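Teaching by Hand: notes for the Huddale talk, Aug 1, 2018

Opening
Say hi, thank Huddale, ask who's ever taught a kid to tie shoes. Same job, really! I do the chore myself with the gripper in my hand, and the robot learns from what the gripper saw. Our chore is shuttlecocks and a clear box. Silly, I know, but clear plastic is mean to cameras, and that's why I picked it. 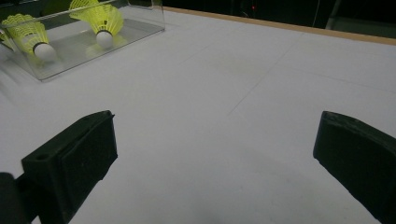
What a demo is
One demo = one pass at the chore, start to finish. We've recorded 2,000 since June and kept 1,671 (pause, let them groan). Most of the tossed ones were me rushing. Go slow, close the fingers, wait a beat, then lift. Mention the Zillard joystick setup here: I got 616 demos out of it and a very sore thumb.

Two hands
With a gripper in each hand you stop thinking about the tool pretty fast, and that's when the motions start to look natural.

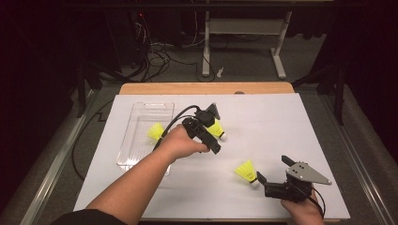 Cables are my other gripe, so plan your reach before you hit record. Then go to the Isley story if there's time.

Likely question
Why not just program the moves?
Because the shuttlecocks land somewhere new every time, and a fixed set of moves only works for one layout. 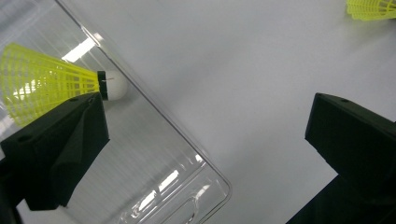 Do I need a robot in the room to record demos?
Only if you're driving it by remote control. With hand-held grippers you can record first and bring in the robot later.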